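Home | Course notes | Session list | Reading | Contact

Table Craft, evening course at Filbridge
Session 4: Patterned plates and how to lay with them
Notes by Nisreen Jaber

Hello again! A few of you missed last week, so I've written this one up more fully than usual. If you were there, skip to the bit about bowls, where I got muddled in class and want to put it right.

We started with borders. When you pick up a decorated plate, look at the rim before anything else, as the rim is the only part your guests will see once the food is on. A busy rim (flowers, scrolls, leaves all the way round) wants a quiet neighbour. I'd put a plain white side plate next to it, or a bowl in one flat colour, and leave it at that. Mikkel likes to mix three patterns at once and I have to admit his table looked lovely, but he's been doing it for years and he started with a very plain cloth.

Then the middle. A lot of blue-and-white plates have a round medallion in the centre with a geometric ring around it, and people tend to forget it's there. It does come back into view as the plate empties, so think about what you're serving. Soup hides it until the last spoonful. A small tart shows it off from the start. On the sort I like best there's a plain pale green band between the rim and the medallion – I'd keep sauces inside that band if you can.

Which way up? With a flower in the medallion there usually is one, even on a round plate. Find the stem, or any little odd bit of colour such as a red bud, and turn every plate so it sits in the same place. Hussam asked whether anyone would notice. Perhaps not on one plate, but on a whole row of them I promise you it shows.

Now bowls. I said in class that the bowl should always match the plate beneath it, and Rawan Shboul quite rightly asked why my own didn't! What I meant was that the bowl should match in weight. A thin porcelain bowl on a thick stoneware plate looks lost. The pattern can be whatever you please, and pink flowers beside blue ones are fine by me.

Handling. Two hands for anything large, one at each side, and keep your thumbs off the pattern. Set a plate down bottom edge first and lower it gently, especially on bare wood. No stacking patterned plates without a sheet of kitchen paper between them. I've scratched a good one that way and it still annoys me.

For next time: lay one place at home on a dark table with no cloth, then again on a pale one, and jot down what changes. Allow yourself 20 minutes for each. Half a page is plenty. If you'd like to borrow plates, ask Rawan Khoury before the class and bring a box with a towel in it.

Reading: the Vistmont booklet, page 77 onwards. The chapter on glazes can wait until April. 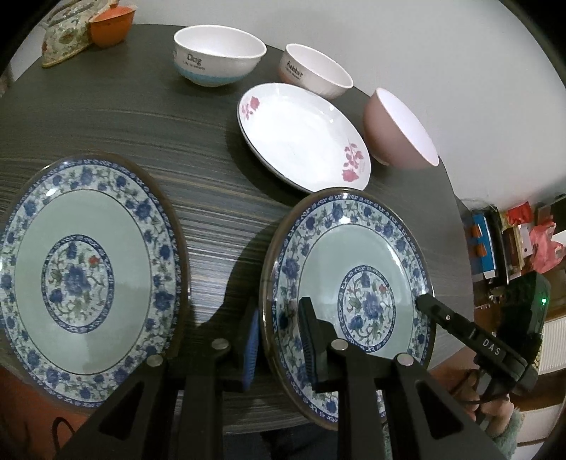
Fig. 1. Two plates with matching peony rims, bowls behind, on a dark round table.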